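Silano Bench Kit
Pegboard tool-return task for two-arm robots

Silano is the bench kit we use for our tool-return work, and the version offered here is the same one the published results were run on. It consists of a perforated board, a table, a hook set, a cup holder and a set of ordinary hand tools, along with the task definitions and the scoring sheet.

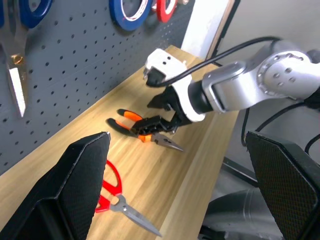
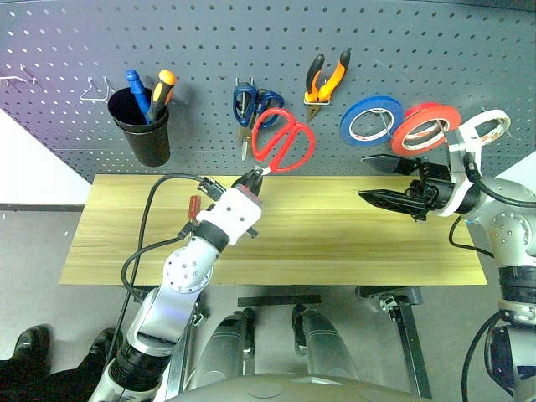

Silano bench with a two-arm robot, wrist and head camera views.

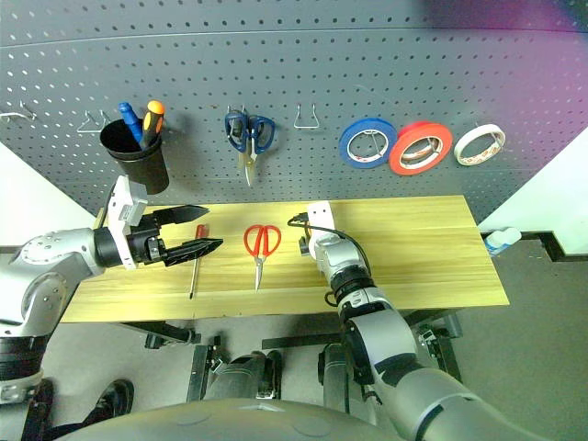

What the task measures

A robot starts with tools on the table and has to put each one back in its place on the board. Scissors go on a hook by the handles. Screwdrivers go in the cup, handle up. Pliers hang on their own holder. Tape rolls are optional and most groups leave them hanging as obstacles.

The task is harder than it looks on paper. Picking is mostly solved for tools of this size. Hanging is where policies fail, and they fail late, in the last inch or so before the hook. A wire hook is thin, it is often hidden by the tool being hung, and a small error in the grasp turns into a large error at the handle loop. We built the kit to study that last inch.

Method in short

The method we call Thibodeau splits each return into two stages. The first stage uses the head camera to choose a tool, an arm and a target hook. The second stage runs from the wrist camera and corrects the approach until the tool is released. The handover between the stages is learned from demonstrations, with no fixed distance set by hand.

Training used 1000 demonstrations by teleoperation. Charito Lagman and Arnel Buenaventura recorded them over one spring and finished in May. Tool positions on the table were changed before every demonstration, and hook positions were changed between sessions.

Results

We compared Thibodeau with a single-stage policy trained on the same demonstrations. Each was given 500 returns on the same bench.

Single-stage policy: most failures at the hook, usually a loop that passed in front of the wire.
Thibodeau: fewer failures at the hook, more at the handover.
Pliers: the weakest tool for both. The handles open and close during the move and the grasp shifts.
Screwdrivers: little difference between the two. The cup is forgiving.

Removing the wrist view from the second stage cancelled most of the gain. Removing the head view from the second stage made almost no difference, and the current release does without it. Full tables are in the technical report by Nelli Seppälä and Catarina Moreira, supplied with the kit.

Known limits

The policy does not carry over to a board with a different hook type unless it is retrained. A small set of new demonstrations is usually enough – see the report for the learning curve. Crowded boards are also a problem. If two handle loops overlap, the first stage may pick the wrong hook and will not go back to check.

Ordering

Kit, complete: part no. 2165
Hook set only: order by name, Silano hooks
Software: Thibodeau training and evaluation code, on request with any kit

Robot arms, grippers and cameras are not included. The bench needs 2 people to assemble. Fix the board to the table before loading any tools, and repeat the camera calibration if the table is moved.

The older Vaten bench uses a different hole spacing. Vaten hooks will not seat properly in a Silano board, and results from the two should not be pooled. Groups that have a Vaten and want comparable numbers can buy the board and hooks without the table.

Kits ship from Skurard. For quotes, replacement tools and questions about the scoring sheet, write to Maribeth Cruzado at the Skurard office and give the part number.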